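Keeping Irkside straight: the continuity desk on a long-running serial

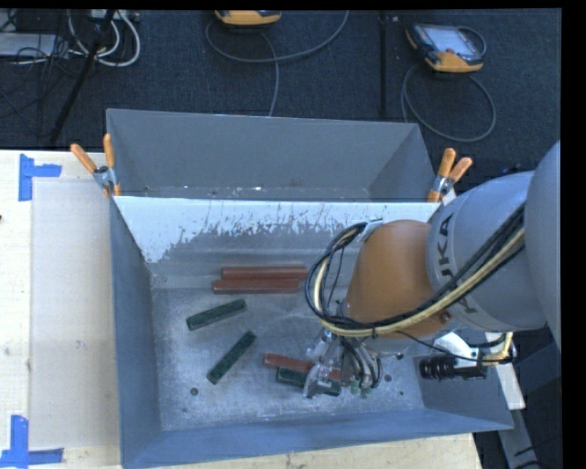

The script editor who runs the continuity desk on Irkside works from a database of 1,484 story records, one for every episode broadcast or locked for broadcast. Of those, 1,451 have gone out. The remaining 33 are at some stage between final draft and delivery, and most of the questions that reach the desk on a given day concern them.

"A record is short," the editor said. "It has the story day, the time of day for each scene, who is in it, and what each person knows by the end of it. The last field is the one that gets used."

The knowledge field was added in the serial's sixth year, after a storyline in which a character confronted her brother over a loan she had not yet been told about. The scene had been moved forward two episodes to suit an actor's leave. Dates and costumes were checked. What the character had learned was not.

"Viewers will accept a coat changing color. They write in when somebody knows a thing too early."

Irkside follows three households and a haulage yard. The yard, Skerkora, was written in as a background employer and became the main standing set when the Okoth family took it over on screen. The editor puts the Okoths at the center of most current continuity work. Five of them share a house, four work at the yard, and a secret told to one of them has to be tracked through both places.

The present storyline is a case of it. The eldest daughter has found that the yard's fuel account was used to pay a private debt. Her father knows, her uncle suspects, and her husband has been told a version that leaves out the amount. The editor keeps the three states as separate entries.

"Suspects and knows are different values in the field. A writer can play a suspicion in dialogue without a payoff. Once it says knows, there has to be a scene, on screen or referred to, where it happened."

Scripts arrive in blocks of 20 episodes. Each block is read twice, first in story order and then in shooting order, and the second reading takes longer. Interior scenes at the yard are recorded together, so an actor may play the discovery of a letter in the afternoon and the consequences of it the same morning. The desk issues a one-page sheet per character per recording day, giving the last scene in story order and any injury, quarrel or promise still in force.

Injuries cause more trouble than expected. A sprained wrist is given a fixed healing time in story days when it is written, and the props and makeup departments both work from that number. If an episode is dropped for a sports fixture, the broadcast date moves but the story day stays put – the wrist heals on schedule, and dialogue mentioning a weekday has to be checked again.

"We avoid naming days for that reason. There is one standing exception, the quiz at the pub, which has always been on Friday."

Until last September the records were kept in a spreadsheet. They now sit in a program called Flornex, which the production adapted from a scheduling tool. It flags a conflict when a character appears in two places in the same quarter of a story day, and it flags any scene in which a person refers to an event missing from their knowledge field. The first full run over the back catalog produced 994 flags.

The editor went through them over the winter. Most were data entry faults: a scene logged under the wrong twin, or a phone call recorded as a meeting. A smaller group were real errors that had been broadcast. Those are marked and left alone, and new scripts are written around them.

"We don't correct in dialogue. If a character said in year two that his mother was dead, and she arrived in year nine, the line stays in the record with a note. Drawing attention to it in a new scene makes two problems."

Writers have access to the database but can't change it. A request to alter a record goes to the desk with a scene number and a reason, and is answered before the next story meeting. Refusals are rare. The usual outcome is an added line, often a short one – a neighbor mentioning that she had already heard.

The next block takes the fuel account story to the point where the husband learns the figure. His entry will change in the second episode, in a scene set at ten in the morning in the yard office.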